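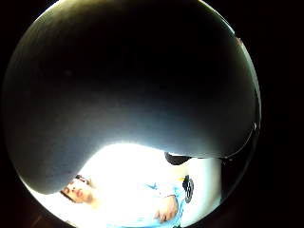 Nnamdi Ajayi lying down in a light blue shirt, with a gloved hand close by.

Bedside care practice at Homdale
25 Dec 2024

The home care course at Homdale meets in Room 17. This session covered looking after a person who spends most of the day lying down. Kátia Cavalcanti taught it, and everyone in the group took a turn as helper and a turn as the one being helped.

The first hour was on gloves: choosing a size, putting them on, taking them off, and when to change to a new pair. After the break the group moved on to shirt collars, pillows and turning a person onto one side. Helpers were asked to say what they were going to do before touching anyone.

Handouts are in the blue folder at the front desk. Please return the course book, Nallach edition, by the end of the term. The next block starts in March and has 9 places. To sign up, call the Homdale desk at extension 2167.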